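Ustby Public Library Newsletter
October

Changes to Interlibrary Loan and Extended Borrowing

The Ustby Public Library will introduce revised borrowing terms this month for all cardholders. The changes were approved following a review of circulation over the past year, during which residents placed 2,949 requests for materials held by other libraries in the region. Demand was highest for large-print fiction, local history and technical manuals.

Under the new terms, items borrowed from the Kinine and Wetance branches will be delivered directly to the Ustby circulation desk. Patrons will no longer need to collect these items from the branch that owns them. Deliveries will arrive each Tuesday morning and will be ready for pickup by noon. Patrons who have given the library an email address will be notified when a requested item is on the hold shelf.

The standard loan period for books remains unchanged. Interlibrary loans may now be kept for up to 45 days, including any renewal granted by the lending library. Items with a waiting list may not be renewed. A cardholder may have no more than 12 active requests at one time.

Requests may be submitted at the reference desk, by telephone or through the online catalog. Please include the title, the author and, where possible, the edition required. Patrons seeking magazine or journal articles should also supply the volume and page numbers. Incomplete requests will be held until the missing details are received.

The library also wishes to thank the Marchetti family for the gift of almost 200 volumes on engineering, drafting and workshop practice. Cataloging is under way, and the first titles have been placed on the new nonfiction shelves on the upper floor. The remainder will be added as processing is completed. A printed list of the titles now available may be requested at the reference desk.

Questions about the new terms should be directed to Fathima Haque, Head of Circulation, during regular opening hours. Staff at the Kinine and Wetance branches are also able to assist with requests already in progress.

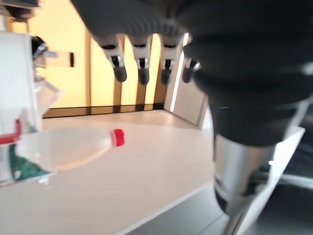

Returning Materials

All items, including interlibrary loans, may be returned to any of the three branches. Loans from outside the region should be handed to a member of staff and should not be placed in the outdoor book drop. Paper bands and labels attached by the lending library must be left in place.

Replacement charges for lost or damaged interlibrary loans are set by the lending library and will be added to the borrower's account.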